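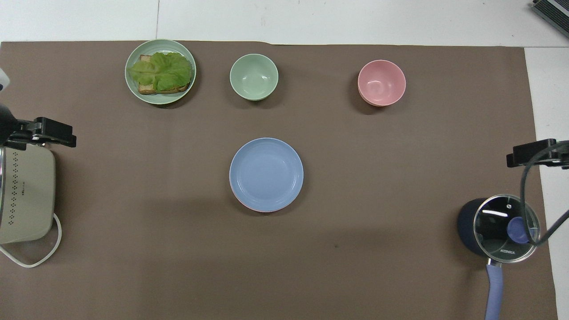 Moldale, November

Lunch on the mat again. One slice of toasted brown bread, one big leaf of lettuce, green plate. I haven't decided what else goes on it. Probably egg.

Quick thread on the plates, as a few people asked after the last one.

They're the Dedomeo set in the pale colours. I paid 125 for the lot, plus 5 for delivery, so 130 all in. Not cheap, but I'd been eating off odd saucers since the move and was tired of it.

The green plate has ridges round the rim. They catch crumbs, so give them a go with a brush when you wash up. The blue one has ridges as well but they're much fainter, and a cloth does it.

Blue plate stacks on the pink one without rocking. You can just see a sliver of the pink underneath. I keep them like that in the cupboard too.

Bowls are small. Fine for soup if you aren't hungry, better for rice or a bit of yoghurt. I'd like one size up but Dedomeo don't do it in green.

The mat is brown fabric, bought as a remnant from Oddsson. It covers most of the white surface and stops everything sounding so loud when you put it down. I shake it out of the back door after tea. It's been through the wash 12 times now and hasn't faded that I can tell. Iron it while damp or the corners curl.

Cream cooker on the left is the electric one. Rounded, little dark dots down the side. It lives at that end of the mat because the white cord is short, and I don't like an extension lead near the sink. I've done porridge, lentils and one bad rice pudding in it so far.

Someone asked if the pink stains. Mine went a bit orange after a tomato stew and came back with bicarb left on overnight. I haven't tried beetroot and don't plan to.

Someone else asked about the Genedum bowls. I had two before these. Deeper, but they chipped at the rim within the year and I gave up on them.

Update, 2pm: went with egg. Should have buttered the toast first.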